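Teaching by hand vs teaching by remote: final report
Posted 2022-06-30 by the Lukach project group, Nusville
18 shares | 20 comments

What we wanted to find out. Does it matter how you show the arm a task? Two ways. Kinesthetic = you grab the arm and push it through the motion yourself. Teleop = you sit to the side and drive it with a hand controller. Same task both ways, pick up a small cup and put it in a bin. Same policy trained on each set.

We started in November, later than planned. First few weeks went to the controller lag and not much else. Kang (our logging script, named after the street the lab is on) kept dropping joint states when the gripper closed, so everything from before the fix got thrown out. Painful but the timestamps were useless.

After the fix we kept 276 demos by hand and 871 by remote. Not balanced, we know. For the main comparision we cut the remote set down to 276 too, picked at random, and kept the full set for a second run.

Setup is one Franka arm on the aluminum table, cardboard down over part of the top, blue bin at the back. Cup goes on the cardboard, gripper comes straight down over it with the fingers open. Start spot for the cup was changed between demos, orientation too.

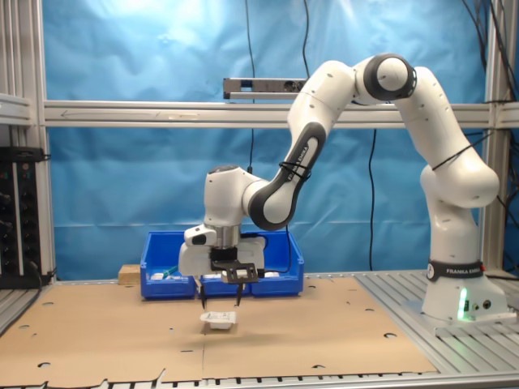
Why not just record everything by hand if it feels easier?
Because your own arms end up in the camera view, and the policy never sees them at test time. We had to replay each hand demo with no one near the table and record the video then, so every demo took double the time.

Results. Each policy got 20 test trials. Hand-taught got 18. Remote with the cut down set did worse, mostly missed grasps where the fingers came down off center. Full remote set closed most of the gap. So more data helps but the quality per demo was better by hand, at least for us.

Things that went wrong - the Flirnier controller drifts when its battery is low and we didnt notice for two sessions. Also the people driving got better over time, so early remote demos are slow and full of little pauses. The policy learned the pauses. It would stop over the cup and just sit there. Trimming the still parts fixed most of it.

If we did it again: practice before recording, same number of demos for both, and more than one object. Twenty trials is not many either. Appendix with the trial sheets is in the shared folder.

Contact: Lukach project group, Nusville | © 2022 | Back to top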